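Student Project Report
Keeping Bread Fresh in a Small Shared Kitchen
Group members: Lộc Tiêu, Dinesh Siriwardena

1. Why we chose this topic

In our student house in Flurnville we are six people and we share one kitchen. Every week we throw away bread. Sometimes it is hard like a stone, and sometimes it has green spots after a few days. Dinesh began to write down on the refrigerator door what was thrown away, and after one month the list was mostly bread. Our course asks for a project with a question from daily life, so we decided to study how the place and the wrapping change how long a loaf stays good to eat.

We did not want to repeat only what is written in the textbook. The textbook says that bread becomes stale mainly through changes in the starch and not only through loss of water, and that these changes go faster in the refrigerator than at room temperature. Both of us grew up in families where the bread is always put in the refrigerator, so we had some doubt about this.

2. Materials

The bread was a plain white loaf from the bakery Østergaard, near the bus station. We bought all loaves in the morning of the same day and asked the bakery not to slice them. The bakery uses no preservatives in this loaf, according to the woman who sold it to us.

For wrapping we used paper bags from the bakery, ordinary plastic bags with a clip, and clean cotton towels. For weighing we borrowed a school balance, model Ilto, which can weigh up to 3000 grams. We did not buy a special bread box. One housemate offered us her bread box, but it smelled of onions and we refused it.

3. Method

Each loaf was cut in 2 halves. One half went to the kitchen counter and one half went to the refrigerator, with the same wrapping. In total we had 26 halves, including some extra ones for the case that somebody would eat our samples. This happened twice in the first evening, even though we had put a note on them.

Every morning before class we weighed the halves and pressed the middle of the cut side with one finger. We gave a score for softness from 1 to 6, where 6 is like fresh bread. We both gave the score separately and wrote the average. We know that this is not a very exact way. A machine for measuring texture exists in the food laboratory, but first-year students are not allowed to book it.

We looked for mold by eye, under the desk lamp. When we saw mold, the sample was closed in a bag and thrown away the same day.

4. Results

The bread in paper bags on the counter lost the most weight and had a hard crust already on the second morning. The inside was still acceptable for toast. The bread in plastic on the counter stayed soft the longest, but it was also the first one with mold. The cotton towel was between these two.

In the refrigerator no sample had mold during our test. However, the softness score went down fast, also for the plastic bags where the weight almost did not change. This agrees with the textbook, and we must say that our families are wrong – at least if they want soft bread.

5. Problems and sources of error

The temperature of the kitchen was not constant. The test was done in June, and in the afternoon the sun comes directly to the counter. When somebody cooked pasta the air also became very humid. We should have used a thermometer from the beginning.

The second problem is our fingers. Lộc pressed harder than Dinesh, and his scores were lower in almost all cases. The average helps a little, but a third person would be better.

6. What we would do next

We would like to test the freezer, which many people use for sliced bread, and to compare a rye loaf with the white one. Our tutor proposed the method of the Plividine project from last year's class, where the samples were pressed with a fixed weight and the depth was measured with a ruler. This is cheap and we could do it at home. For our own kitchen we have now a simple rule: half of the loaf stays in a towel for two days, and the other half is sliced and frozen on the day we buy it.
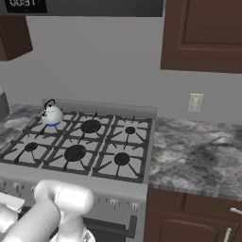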